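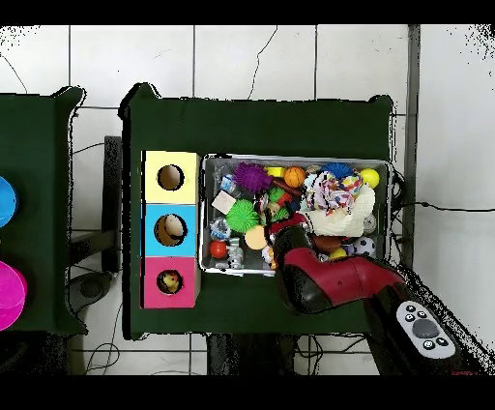
Who Decides If an Old Building Stays?

Some old buildings have a sign by the door that says "heritage listed." People often think this means the building is safe forever. Is that true? Let's check before we believe it.

A heritage list is a list of places that a town or a country thinks are worth keeping. If a building is on the list, the owner has to ask before knocking down a wall or swapping the windows. That word "ask" matters. Sometimes the answer is yes.

Take the old pump house in Hanunham. It has been listed for 26 years, and it has a nice sign. It also has a hole in the roof. A list can tell an owner what they may not do, but in Hanunham it can't make them buy new roof tiles. Rain doesn't read signs.

Then there is the question of "old." The Merkell Hotel says on its menus that it is 188 years old. The town records say the first hotel burned down, and the one you can walk into today was built much later. Only the cellar is from the first one. So how old is the hotel? You could argue about that all through lunch.

Watch out for the word "restored," too. When the Doležal bakery was restored, it got 36 new windows, a new floor and a new front door. It looks lovely. But how much of the old bakery is left? Some people say the shape is what counts. Other people want the real bricks -- the ones the bakers leaned on.

And be careful when someone says a building is "too far gone to save." Maybe it is. Ask who checked, and ask who wants the land.

Try this: pick an old building near you and find out when it was built. Look in two places, such as the library and the sign on the wall. If the dates are 10 years apart, which one do you trust, and why?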